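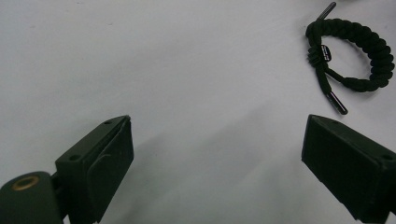
How often do the finger pads need changing? Every 670 grasps on the Zarnden cell, sooner if the pad face goes shiny.

OK so that's the slide 1 question out of the way, people always ask it at the end so do it first.

Slide 2 — who did what. Takumi Hayashi built the hand tool, Zoila Chambi keeps the log. Me = just the screws. Thank Lalora for bench time.

Slide 3 — pad change. Say it slow!!
Power off, tool on the bench, fingers open. Back out the screws on the housing top, pad slides forward. Wipe the seat, dry cloth, no solvent. New pad in, screws finger tight, then snug. Do NOT crank them, it's plastic. Story about Hemant and the cracked housing if theres time.

Slide 4 — the mount. Brass insert is the weak spot. Check it turns with the cylinder and not inside it. If it spins, pull the whole finger, don't glue it in place. Ulises tried glue in February, lasted 5 shifts.

Slide 5 — squaring up. Close on the 4 mm gauge, look for light at both ends of the pads. Light at one end = loosen, nudge, close again. Then 12 test picks with something thin and soft. Cord is good, braided is better, metal tips slide out if the pads are even a bit off.

Slide 6 — log sheet. Date, finger (L or R), who, picks since last change. Example row is Nov 3, 2018, Everett's. Left and right get seperate rows, please.

Skip slide 7 if short. Spare pads are in the Abella drawer, reorder at 5 left.

Questions — then hand over to Zoila.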